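Why are clouds white, and why do some go grey?
by Parisa Moradi

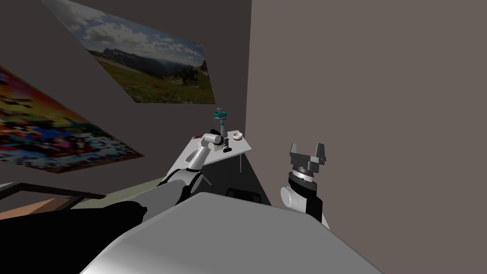 White and grey clouds over a green meadow, on a poster. Computer-made picture.

Look out of the window. Any clouds? If not, come back later, they never stay away long.

Clouds look like cotton wool. They aren't. A cloud is water. Millions and millions of tiny drops, so small that you could line up lots of them across the full stop at the end of this sentence. High up, where it's freezing, some clouds are bits of ice instead.

So where does the water come from?

Seas, mostly. Lakes too, and rivers, puddles, wet washing, leaves, your own breath. The sun warms the water and a bit of it goes off into the air as a gas. That gas is called water vapour. You can't see it. There's some in the room with you now.

Warm air goes up. As it goes up it cools down, and cool air is not so good at keeping its water as a gas. The vapour turns back into drops. Grown-up word for this: condensation. You have seen it on the bathroom mirror after a bath, and on a cold glass of squash in summer.

One more thing is needed. Dust! A drop likes something to form on. A speck of dust will do, or smoke, or a crumb of salt from the sea. Every drop in a cloud began on a speck of somthing.

Now, the colour.

Sunlight looks white or a bit yellow, but it's all the rainbow colours mixed up. When it hits the drops in a cloud, it bounces about in every direction. Red bounces, blue bounces, green bounces, all about the same amount. They come out still mixed. Mixed up again they look white. So the cloud looks white.

And the sky is blue for nearly the same reason, only the bits of air are far smaller than cloud drops, and they scatter blue light much more than red. Blue goes all over the sky and into your eyes.

Grey clouds. People think they're dirty. No. A grey cloud is a thick cloud, or one in the shade of another cloud. The light goes in at the top and bounces around and a lot of it goes back out the top again, or out of the sides. Not much gets down to the bottom. You are standing underneath, looking at the bottom. So – grey. If you flew over the same cloud in a plane it would be bright white, so bright you'd squint.

Thick clouds have more water in them, so yes, dark ones are more likely to rain on you. Not always. Take a coat.

Why don't they fall down?

Good question, and one I get asked every time I visit a school. A boy at Verirden Primary told me it was because clouds are lighter than air. Nice try, but water is heavier than air. The drops ARE falling. They're just so tiny that they fall very, very slowly, like dust in a sunbeam, and air coming up from below keeps pushing them back. Rain starts when drops bump together and join up and get too heavy for the air to hold.

Four cloud names to know

Cumulus. The puffy ones with flat bottoms. The ones everybody draws.

Stratus. A flat grey blanket. Dull day. Might drizzle.

Cirrus. Thin and wispy, very high, made of ice. Look like hair or feathers.

Cumulonimbus. The giant. Thunder, lightning, hail. Go indoors.

There are more, and they mix too. Stratocumulus is a lumpy blanket.

And fog? Fog is a cloud sitting on the ground. If you've walked to school in fog then you've walked through a cloud. It's damp and you can't see much.

Clouds and hills

Hilly places often get more cloud. Wind comes along, meets a hill, can't go through it, has to go up. Up means cooler, cooler means drops, and there's your cloud, parked on the top. I grew up in Brolgate, which has a big hill right behind it called Parsa. It is 880 metres high and when I was small I hardly ever saw the top of it before lunch. My gran would look at it and say "hat on" or "hat off". Hat on meant no washing on the line.

Make a cloud in a jar

You need a grown-up for this one, it uses hot water.

A big glass jar with a metal lid
Hot water, not boiling
Ice cubes
Hairspray

1. Grown-up pours in hot water, around 50 ml. Swirl it so the sides get warm.
2. Turn the lid upside down, put it on top of the jar, pile ice on it. Wait a minute.
3. Lift the lid, one very quick squirt of hairspray, lid straight back on.
4. Watch near the top. Put dark paper behind the jar, it's easier to see.
5. Take the lid off and let your cloud out.

The hairspray is doing the job of the dust. Try it again without and see what's different. Didn't work? Use more ice, and check the water hasn't gone cold on you.

Keep a cloud diary

Any notebook. Look up at the same time each day, say 8 in the morning and again after school. Write the name of the cloud if you know it, or just draw it. Write down if it rained later. Do that for the whole of April and you'll have a pretty good idea which clouds mean wet socks where you live.

Don't ever look straight at the sun, even when there's thin cloud in front of it.

Words
Vapour – water when it's a gas
Condensation – gas turning back in to drops
Scatter – when light bounces off in lots of directions

Next time: Sebastián Herrera on why thunder comes after lightning.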